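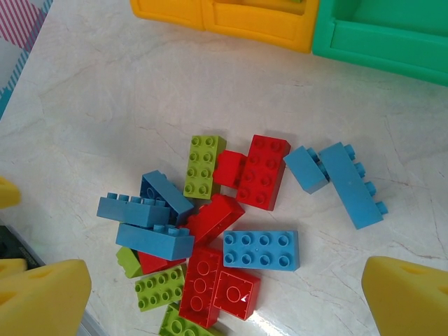 Kiprono Simiyu objected at the interim review that a gripper which can only lift blocks lying studs-up has not sorted a pile, it has sorted the top of one. The remark was fair and it changed the second half of the project. The version of Flenow described in this report is the one built after that review.

1. Aim

Flenow is a single-arm sorter for large toddler building blocks. The blocks are tipped out on a table in a heap, in any orientation, and the arm has to pick them one at a time and drop them in the correct bin. The original aim covered colour only. After the review it was widened to include blocks lying on their sides or upside down, and blocks partly covered by others. Stacking and building were left out.

The arm was assembled in the shared workshop at Stonetti and most of the testing was done at home. Everything had to fit on a domestic table and be cleared away at the end of a session, so the base is clamped and not bolted. The clamp position was marked on the underside of the table with tape.

2. Gripper

The first fingers were printed in hard plastic with a flat face. They held a block well when both faces met parallel sides. On a tilted block they met an edge and a stud, and the block turned in the grip as it was lifted. Making the fingers grip harder did not cure this, and on two occasions the servo stalled.

The present fingers are padded with yellow foam with small holes through it. The holes were added so that the pad would give more easily under the studs. Solid foam of the same thickness was tried first and tended to spring the block out when the fingers closed on a corner. The rounded ends matter as well: square ends caught on neighbouring blocks on the way down and pushed the heap apart.

The pads are held with double-sided tape. This is the weakest part of the design. The tape creeps, and after a long session the pad has moved far enough that the tip position used by the software is wrong. A mechanical retainer was drawn but not made.

3. Camera

The camera is fixed at the wrist and looks down between the fingers, so parts of the gripper are always in view along the lower part of the image. These areas are masked before any processing. The mask was drawn by hand in Gimport and has to be redrawn whenever a pad is replaced.

A fixed overhead camera was considered. It would have given a steadier picture, but the arm blocks it at the moment when the position of the block matters most, and a second calibration would have been needed.

Lighting gave more trouble than expected. The table has a white marble pattern, and the grey and brownish veins were at first picked up as block edges. Raising the saturation threshold removed them. Glare could not be removed in the same way. A ceiling lamp leaves a bright patch on the tabletop, and a smaller glint can appear on the smooth plastic of a block lying upside down. Where the glint falls on a red block, the colour step may split it into two regions. A cloth over the lamp reduced the fault but made the light-blue blocks harder to tell from the background.

4. Finding a block to pick

The set contains lime-green, red and light-blue blocks, mostly 2x4 with a few shorter 2x2 pieces. Each colour is separated first, then each region is given to a small classifier which returns one of three poses: studs up, on its side, or hollow side up. Regions too small to judge are ignored until something has been lifted off them.

The classifier was trained on 3507 cropped images, labelled by hand. Hollow-side-up blocks were the easiest to label because the round tubes show clearly. Blocks on their sides were the hardest, above all when two of the same colour lay one against the other with their studs along the join. Two such blocks are often returned as one long region, and the arm then tries to close on the gap between them.

The pick order is simple. Blocks with clear table on both long sides are taken first, then blocks lying on top of others. A block wedged between two others is left until last. If nothing qualifies, the arm closes its fingers, pushes the heap sideways a short distance and takes a new image. The arm waits 300 ms after each movement before the image is taken, to let the wrist settle.

5. Testing

The final version made 2089 pick attempts over 18 sessions. An attempt was logged as failed if the block was not lifted, was dropped before the bin, or went in the wrong bin. Dropped blocks were left where they fell if they were still in reach.

Studs-up blocks failed least often. Blocks on their sides failed mainly for the reason given in section 4. Upside-down blocks were located well but were sometimes dropped in transit when one pad had closed over the rim. Wrong-bin errors were rare and nearly all involved a red block split by glare.

The push move was useful early in a heap and did harm late in one. With few blocks left it tended to drive them towards the bins, where the fingers cannot open fully without touching the bin wall.

6. Remaining work

The log format used by the Rotich servo driver drops the current reading when the queue is full, so stalls have to be inferred from position. This should be corrected before any further tests are run. The pad retainer comes next, followed by a matt cover for the table. The wiring diagram and parts list are in the appendix, revised 31 Jul 2021.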